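Setting Up a Play Bakery Table

Surface, mat, plates and toy donuts

Contents
What you need
Preparing the top
Placing the mat
Plates
The donuts
Lighting
Sorting and serving games
Cleaning
Common problems

This page covers a small tabletop bakery for pretend play, using a wood top, one round mat, two plates and a handful of toy donuts. It assumes the table already exists and stands level. If it does not, read the Zullham page on leveling first, then come back. Building the shelf unit that goes behind the table is a separate job and is not covered.

What you need

A light wood top, butcher block or similar, sanded
Food-safe wood oil (we use Clurden; any clear oil of this type will do)
Lint-free cloths
One round woven placemat, dark
Two plates in different colors
Toy donuts with different toppings
Thin non-slip liner
Painter's tape and a soft pencil
A lamp, if the room needs one

Allow an evening for the oil and a short session the next day for everything else. The layout itself takes a few minutes once the top is dry.

Preparing the top

Butcher block is sold with very different amounts of finish on it. Put a few drops of water on a corner and wait. If the water beads, the top is already sealed and you can skip to the mat. If it darkens the wood, the top needs oil.

Clear the top and wipe it with a damp cloth, then let it dry completely. Damp raises the grain slightly, and on a striped top you will feel it more on some strips than on others. Sand along the grain with fine paper until your hand runs over the surface without catching. Do the edges and corners too. Small hands spend more time on the front edge than anywhere else.

Vacuum off the dust. Pour a small amount of oil on a cloth and rub it in along the grain, working from the far side toward you. Leave it for the time printed on the can, then wipe off whatever has not soaked in. Oil left standing turns sticky and picks up crumbs and fluff, and the only real fix is to sand it back.

Repeat when the first coat is dry. On most tops two coats are enough. Knots and dark streaks take oil at a different rate from the wood next to them, so check those spots again after ten minutes and wipe them once more.

Lay used cloths out flat outdoors to dry before throwing them away. A balled-up oily cloth can heat up and catch fire without any flame near it. Follow the disposal instructions on the can as well.

Placing the mat

The mat marks the serving side of the table. Everything off the mat is the counter, and everything on it belongs to the customer. Children pick up this rule faster than any rule that has to be explained in words, provided the mat is clearly darker than the wood.

Start with the mat well to one side of center. A mat in the middle looks tidy but leaves two narrow strips of wood, neither of which is wide enough for a plate. With the mat offset, the remaining wood forms one working area.

Our mat measures nearly 13 inches across. Anything smaller tends to disappear under the plate, and the woven ridges stop being useful as a guide. Cut a piece of liner a little smaller than the mat and put it underneath. Press down from the center outward to push out any high spots.

Once you are happy with the position, mark it. Two short pencil ticks at the edge of the mat are enough. Painter's tape also works – use small pieces, and take them up within the period given on the roll. 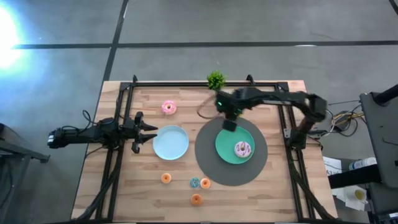
Check the reach before you go further. Sit where the player will sit and extend one arm to the far side of the mat without leaning. If you have to lean, move the mat toward you and mark it again. For a table with a player at each end, run the check from both ends and settle on a position that both can reach. It will usually be a little closer to the middle than either one would choose alone.

Do not glue the mat down. It has to come up for cleaning, and for some games it has to change sides.

Plates

Use two plates that differ in color but are close in size. Two blues that look distinct in the store can be hard to tell apart under a warm lamp, so compare them at home in the light you will be using. A pale one and a deeper one is a safe pair.

The first plate goes directly on the wood. The second goes on the mat. It does not have to sit in the center of the mat, and in practice it rarely stays there. Leave enough clear wood between the first plate and the mat for one donut to lie flat. That gap is where a donut gets put down when somebody changes their mind.

A raised rim is worth having on the serving plate. It stops a donut from sliding off when the plate is nudged, and it gives fingers something to lift by. The rim should be low enough that a donut lying flat can still be gripped from the side. If the rim comes up past the widest part of the donut, the player has to grip from above, and younger players will tip the plate instead.

Lightweight plates creep across an oiled top. A clear stick-on bumper, 2 mm thick, cures this. Put three under each plate, evenly spaced near the edge of the base. Four will rock if one is slightly off. Clean the underside with alcohol first, and let the adhesive set overnight.

The donuts

Choose donuts that can be named in two or three words: pink with sprinkles, chocolate with white drizzle, pale pink with purple drizzle. The names matter more than the finish. An order like "one chocolate, one pink" only works if there is a single donut that fits each word. If you own two pink ones, the order has to include the topping, and that makes a good second stage once the simple version is easy.
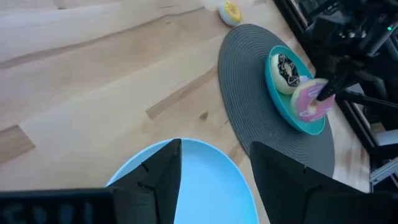 Chocolate and pink toy donuts on the teal plate, with the round woven mat underneath.

Check the following before adding any donut to the set:

Size. It must be too large to fit in a small child's mouth. Follow the age marking on the packaging and discard any toy without one.

Hole. It should go all the way through and be wide enough for a fingertip. Many children lift donuts by the hole, and a shallow dimple frustrates them.

Topping. Sprinkles must be printed, painted or molded in one piece with the icing. Pull at them. Reject anything that lifts.

Base. It should lie flat. A rounded base looks more realistic but will not sit beside another donut on the same plate.

Two donuts per plate is a practical limit for a plate of this kind. They should touch the plate fully, side by side or one behind the other. Three will overlap, and the top one slides when the plate is carried. If you want to serve more, use a tray, and put the mat away while you do it.

Lighting

Topping colors shift with the lamp. Under a very warm bulb, cream and pale pink become almost the same color. We use a 3000 K bulb in an ordinary adjustable lamp placed to the left of the table and aimed at the wall. For a room with no window, 2000 lumens is plenty for a table this size.

Avoid a bare bulb directly overhead. Oiled wood is not glossy, but a glazed plate is, and the reflection lands right where the donut goes. Turn the lamp until the bright spot leaves the plate. Route the cord behind the table and fasten it to the leg.

Sorting and serving games

Plain transfer. Put one donut on the wood and one on each plate. The player moves the loose one to the serving plate without touching the other plate.

By name. The customer orders by topping. The baker moves that donut only.

By place. The customer gives a position: behind, in front, next to, on the other plate. Agree first on where "front" is. We use the player's own side of the table. With players at both ends this has to be settled before every round – write it on a card if necessary.

Swap. Both plates start with one donut each, and the donuts have to trade plates using the wood gap as a resting spot. Harder than it sounds for anyone who likes to use both hands.

One hand. Any of the above with the other hand on the table edge.

Clear the counter. Everything goes back to the shelf in the order it was served. The plates go last. Stack them with a cloth in between if they scratch easily.

A set of printed order cards for these games is in the Atallah pack, listed with our other downloads. The cards show toppings as flat color patches with no text, and you can make the same thing with markers and index cards.

Cleaning

Wipe the top with a barely damp cloth and dry it right away. Shake the mat out, then brush it in circles along the ridges with a dry brush. Brushing across the ridges pushes crumbs down into the weave. Most woven mats should not be soaked; check the label.

Wash plates and donuts in warm water with a little dish soap if the maker allows it. Dry the holes with a twisted corner of cloth. Store donuts in one layer.

Re-oil the top when water stops beading. For a table in daily use we do this in May and again in the fall.

Common problems

The mat curls at the edge. Leave it upside down under a heavy book overnight. If it curls again, the liner is probably too big and is lifting the rim. Trim it.

A plate rocks. Check for a bumper that has folded under itself. If all three are flat, try the plate on a different part of the top. A raised seam between boards is enough to cause it, and sanding the seam level means re-oiling that area.

Dark ring on the wood. Water sat under a plate. Let it dry for a few days, sand lightly along the grain, and oil the whole board so the patch does not show.

Donut color comes off on the mat. Rub it with a white damp cloth. If color transfers to the cloth, take the donut out of the set.

The top feels tacky after a week. Too much oil was left on. Rub firmly with a dry cloth first, then with a cloth carrying a little fresh oil, and wipe dry. The full procedure is in the Drerkener finishing guide, under removing excess.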